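Electrical Accessory Check – Benches and Worktops
Site: Tamayo, ground floor
Inspected by: Balthasar Strebel
Received by: Noel Tagle
Date of check: Feb 20, 2022
Checklist version: 3

Scope
Covers power strips, plug-in chargers, loose cords and small plug-in items on benches. Fixed wiring, the distribution board and lighting are on separate sheets. Items stored in the cabinets were not opened.

Key
OK – acceptable as found
C – acceptable with comment
A – action needed, see action list
N/A – not applicable
NC – not checked

Section 1. Power strips

1.1 Housing free of cracks, scorching and missing screws: OK
1.2 Outlets clear of dust and debris: C
Dust in the outlets of one strip on the Custano bench. Unplug the strip at the wall before cleaning. Dry brush only, no spray.
1.3 No strip plugged into another strip: OK
1.4 Strip lies flat, full length supported: OK
1.5 Rating label present and readable: A
Label on the Tindix strip is worn and the wattage cannot be made out. Treat as unrated. Do not use for heaters or anything above 1,000 watts in the meantime.
1.6 Switch operates and latches: OK
Tested with a plug-in lamp on each switched strip.
1.7 Total load within rating: OK
Measured 746 watts on the busiest strip with everything running. Computer mice and small chargers add almost nothing to this.

Section 2. Plug-in chargers

2.1 Charger seated fully, no exposed prong: OK
2.2 Charger body intact, seam closed: OK
2.3 Adjacent chargers do not push each other out of the outlets: C
Side-by-side chargers on a short strip tend to ride up when the USB cables are pulled. Leave an outlet free between them where the strip allows.
2.4 Charger cool to the touch after 2 hours: OK
2.5 USB port free of bent contacts: OK
2.6 Approval mark on body: C
Could not be read on one of the smaller units. Noel to check against the purchase list. If it is not on the list, withdraw it.

Section 3. Cords and cables

3.1 Outer jacket undamaged: C
Scuffs on white cord, surface only. No conductor insulation showing and no soft spots when run between the fingers. Recheck next visit.
3.2 Strain relief intact at both ends: OK
3.3 No knots or tight bends: C
No knots. Several loose loops, which are acceptable while the load is this small. Do not bundle them tightly with ties – coil in wide turns and use a hook-and-loop strap.
3.4 Cords routed away from sharp edges: A
Black cable passes over the metal rail at the rear of the bench. The profile edges are not sharp to the hand but the cable can rub. Fit edge strip or move the cable.
3.5 Cords do not cross a walkway: OK
3.6 Mouse cords, where fitted, kept apart from power cords: NC
Separate these when the bench is next cleared.
3.7 Both ends of every cord can be traced without moving furniture: A
Took too long. Mark each end with the same number. Use wrap labels, not tape.

Section 4. Wall outlets and bench surface

4.1 Faceplate secure: OK
4.2 Plug holds firmly in outlet: OK
4.3 Outlet reachable without leaning over equipment: C
The low outlet by the corner is reachable but should not get anything placed in front of it.
4.4 Surface dry, no drinks on bench: OK
4.5 Loose small items kept off the strips: A
Mice and spare chargers share the surface with live strips. Provide a tray for whatever is not plugged in. The Zorkesano tray in the supply room is deep enough.
4.6 Combustible material clear of chargers: C
Keep decorations, packaging and paper at the far side of the bench.

Action list

A1 (item 1.5) Relabel or replace the Tindix strip. Owner: N. Tagle. Before next use at full load.
A2 (item 3.4) Edge strip on rear rail. Owner: B. Strebel. By end of February.
A3 (item 3.7) Number both ends of all cords. Owner: N. Tagle. By end of February.
A4 (item 4.5) Tray for loose items. Owner: N. Tagle. Same day if possible.

Comments from receiver
A4 accepted. For A1 I would prefer to replace – a new strip costs less than the time spent finding the data sheet. Will also pull the unmarked charger under 2.6 until the list has been checked. N.T.

Reply
Agreed on replacement. Cut the plug off the old strip before it goes in the scrap bin. B.S.

Photo record

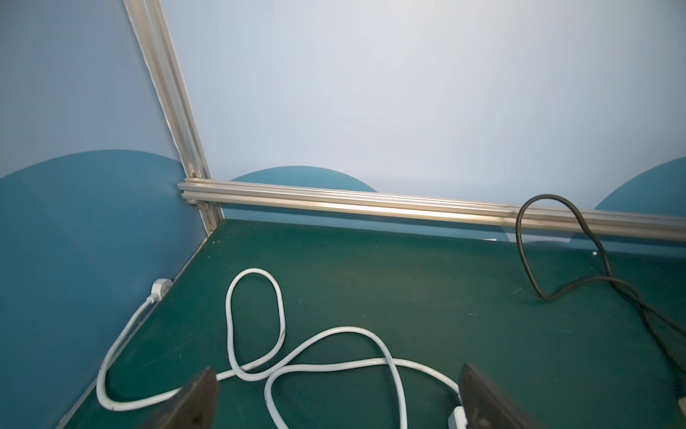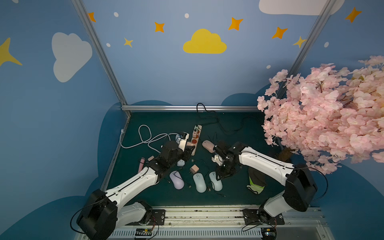
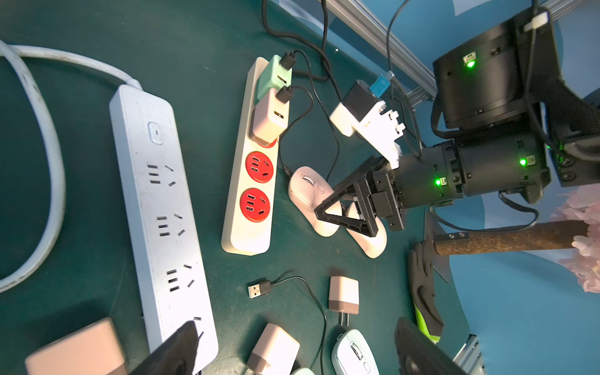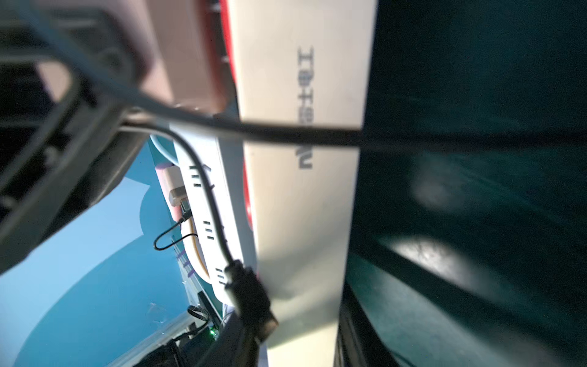

Bench cords and accessories. First photo: low outlet in the corner and cable over the rail, items 3.4 and 4.3. Third photo: two chargers side by side on the strip with red sockets, item 2.3.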